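Foro de ayuda / Celdas y manipuladores / Mantenimiento

El brazo izquierdo llega desplazado a la bandeja después de reapretar la placa base

Pregunta de farnik_taller

Tengo una celda con dos brazos Trossen enfrentados, cada uno sobre su placa negra atornillada a los raíles de la mesa. La tarea consiste en colocar latas en una bandeja. En octubre reapreté la placa izquierda y desde entonces ese brazo se me va unos milímetros hacia el fondo, siempre en el mismo sentido. El derecho repite bien. Ciclos acumulados: 3,400. No he tocado el programa.

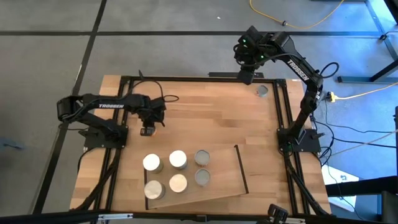

Celda con los dos brazos, la bandeja en la parte delantera y una lata suelta a la derecha.

He repetido el cero de las articulaciones 2 veces sin cambio. ¿Recalibro todo o es mecánico?

Respuesta de Saeed Nouri (aceptada)

Si el error es constante y apareció al reapretar, es mecánico. La placa puede haber girado un poco sobre los raíles, y el cero articular no lo corrige porque no sabe nada de la posición de la base. Procedimiento:

1. Brazo en reposo y sin tensión.
2. Aflojar los tornillos de la placa sin sacarlos.
3. Escuadrar la placa contra el raíl trasero. Medir a ambos lados; en mi celda son 510 mm.
4. Apretar en cruz, en dos pasadas.
5. Volver a tomar el punto de referencia de la bandeja con los dos brazos.

Revisa también el cable que hace bucle junto a la pinza izquierda. Si roza la madera en la bajada, tira de la muñeca. Y fija la bandeja con topes: en tu foto está algo girada respecto a los raíles y eso solo ya te mete error.

Yo compruebo cada 1,000 ciclos.

Respuesta de plomater

Lo mismo me pasó con una Andero y era el tornillo de la pinza. Mira eso primero.

Respuesta de Tessier

De acuerdo con Saeed. Añado la iluminación, por si usas cámara para localizar las latas: con fluorescentes en el techo, el tablero claro refleja y las tapas brillantes se confunden con el fondo.
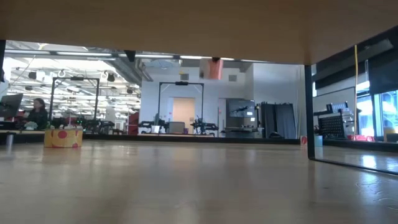

Reflejos de las luces del techo sobre el tablero.

Un mantel mate gris lo arregla. No explica un desfase constante, pero sí las detecciones perdidas.

Comentario de farnik_taller

Placa escuadrada, desfase corregido. Queda pendiente el cable.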